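Notes on holders and fixture boards for the arm bench, shared workshop at Malurbridge. Kept by Naledi Steyn. Add to them in pencil on the printed copy by the door and they get typed up in December.

## Fixture boards

Print boards in matte grey. Glossy filament throws highlights from the strip lights and the wrist camera reads them as edges. Black is as bad the other way, as a dark part against a dark slot gives no contrast.

Draw every slot as a raised frame with its own wall. A recess cut into a flat board saves filament but gives the part nothing to lean on, and a small error in approach puts the part on the face of the board.

- Clearance on a narrow slot: 2 mm overall, 1 mm each side. Reduce it once the taught point has repeated cleanly.
- Chamfer the mouth at 30 degrees. Steeper than that and thin parts skid.
- Open-topped U holders suit anything with a lead attached. Leave one side open so the lead has somewhere to go.
- Layer lines should run across the insertion direction on posts and along it on slots.

Boards mounted on the upright profile go on with T-nuts, not clamps. Tighten from the centre outwards. If the board is tilted, set up a plane feature from three points on the board itself and teach everything relative to that.

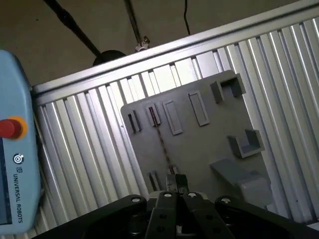 Approach a slot in two moves. The first stops 20 mm short, square to the slot, at normal speed. The second is a straight linear move at reduced speed. Joint moves near a board will swing the linkages wider than the fingertips, and the outer screw heads catch first.

Grip thin parts low enough that the fingertips clear the frame at full depth. Check this by hand with the arm in freedrive before running the program.

## Working on a PC case

The Grirlow sequence (memory, card, drives) assumes the following:

1. Mains lead out, power button held in to discharge.
2. Side panel off and put away under the bench, not leaned against it.
3. Case flat, open face up, pushed against two stops bolted into the table slots. Stops on one side only will let it creep.
4. Loose wires tied back from the drive area with a reusable tie.

Re-zero on a corner of the chassis every time the case is changed. Thin steel cases are rarely square, and the old Trevska one is out by 3 mm corner to corner.
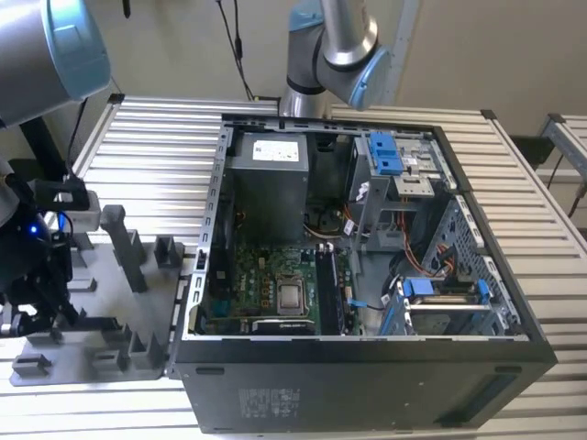

Posts for removed parts belong on a separate plate so they can be shifted without re-teaching the case. Mark the plate's position on the table with a paint pen. Leave a gap between posts wider than the open gripper, measured at the linkages.

Memory latches want opening before the pull. Press straight down on the latch with a closed finger, retract, then grip the module. Pulling against a shut latch will flex the motherboard.

Drive brackets release more easily if both sides are squeezed together. Set a low force and raise it in small steps.

## Cables

Overhead leads need enough slack for the wrist at full reach and no more. Move the arm through the whole program at low speed and watch the leads, not the tool. Hook-and-loop straps from the Venter box are fine. Zip ties on a moving joint are not, they cut into the jacket.

## Still to do

- Reprint the lower slots with a thicker base.
- Second set of table stops, shorter, for desktop cases.
- Spare fingertip screws. The M3 tin is nearly empty.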